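Jarstead Homework Lighting Loan Scheme
Progress report to the Mohmand Fund, second period to October

1. Summary

The scheme lends desk lamps and replacement bulbs to households with school-age children. At the close of the period 817 lamps were on loan against a full-term target of 3,000. Lending is behind schedule; spending is within budget. The delay is confined to the three outer branch libraries, where shelving was delivered late.

2. Stock and lending

Loans are recorded at the branch desk and reconciled each Saturday after closing. Loubna Belkadi has moved the register from paper to the library catalogue, so a lamp can now be renewed in the same way as a book. Total loans and renewals for the period came to 1,768.

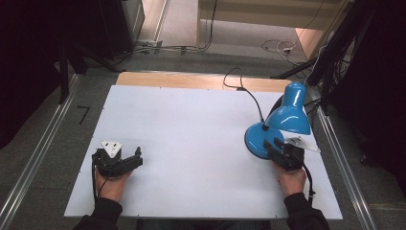
Blue desk lamp on a white board.

Branches asked for a single loan length. The period is now one school term at every branch, with one renewal. Overdue notices go out by text message, in the language chosen at sign-up.

3. Household survey

Survey forms were handed out with each new loan. Return rates were good at Illuvine and poor at Stovon, where the form was first issued in English only. Translated forms are now in use. The most common request was for advice on where to put a lamp in a shared room – a point the original leaflet did not cover. 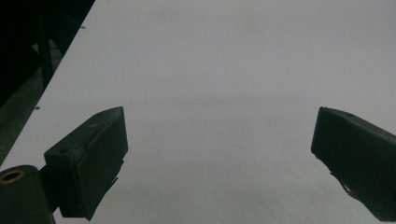
Jhair Paucar wrote on the Stovon form that his two children work at the kitchen table after dinner, that the ceiling light puts their own shadows on the page, and that he would keep the lamp a second term if the rules allowed it. The renewal rule in section 2 covers his request. A revised leaflet with a page on shared rooms is in draft, and Ayman Lamrani is checking the wording with branch staff.

4. Electrical safety

All returned lamps are inspected, tested and tagged before going out again. Faults found in the period were mainly worn switches and damaged plugs. Faulty units are withdrawn and recycled.
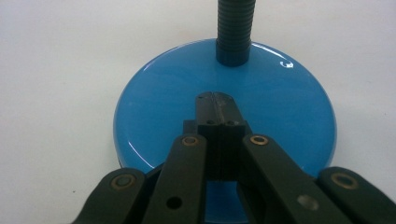

The testing contract runs to the end of the term and will need to be re-tendered. Indira Unnithan has asked for quotes on a per-visit basis, which should suit the smaller branches better than the present per-item rate.

5. Budget

Freight was over estimate and printing under. We ask the Fund to approve moving the printing balance to freight. No change to the total grant is sought. 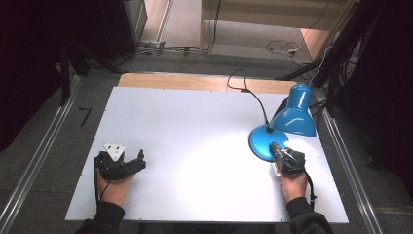

Staff hours were as planned. Shaimaa Hamdy will send the itemised ledger separately, with the freight invoices attached.

6. Next period

Open lending at the remaining outer branches once shelving is in place.
Issue the revised leaflet.
Award the testing contract.
Report survey results by branch.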